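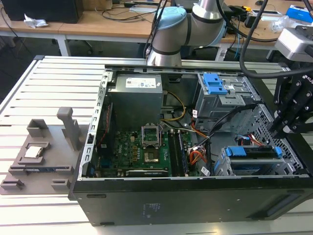 Clumlow asked whether the memory should go in before or after the processor, and whether the 8 GB stick is enough to test with.

On Mon, Jan 19, 2026, Clumlow wrote:
> I have got one of the Trirley office towers open on the
> bench. The socket is empty and the bracket is up. The notes
> on the list page say to fit the memory first, but the sheet
> that came with the machines has the processor first. Which
> do you all do? I only have one 8 GB stick spare at the
> moment. Is that enough to see if it starts?
>
> Also, is it worth taking the drives' blue rails out while
> I'm in there, or should I leave them alone?

Processor first. The list page is out of date and I will change it this week. Both orders work, but with the memory slots that close to the socket I find it easier to have them empty while I line the processor up. Match the small triangle on the corner of the processor to the mark on the socket, lower it straight down and let go. Don't slide it about. If it rocks, lift it off and look again. Then close the bracket and push the lever home. It takes more force than you would like.

One stick is fine for a test. Put it in the slot the manual gives as number one. On our Trirley machines a single stick in the other slot gave four beeps and no display, and I lost most of an evening to that in May.

Clean the old paste off before the new goes on. I use a coffee filter and alcohol. A blob the size of a small pea is plenty.

Leave the blue rails where they are unless you are changing a drive. They do unclip, but the pins are thin and we have no spares. Jondis had a bag of 100 listed for a while but that has gone.

Before you put the side back on, check that the data cables are clear of the fan. They are stiff and tend to spring up when you let go of them. I also unplug and refit the main power connector on every machine, as two of the last lot came to us with it half out.

If it starts, leave it sitting in the setup screen for an hour and look at the temperature. Anything over 60 there and I would take the heatsink off and do the paste again.

The remaining towers are still at Kos, on the bottom shelf, with the power leads in the crate next to them. Please put the leads back when you finish.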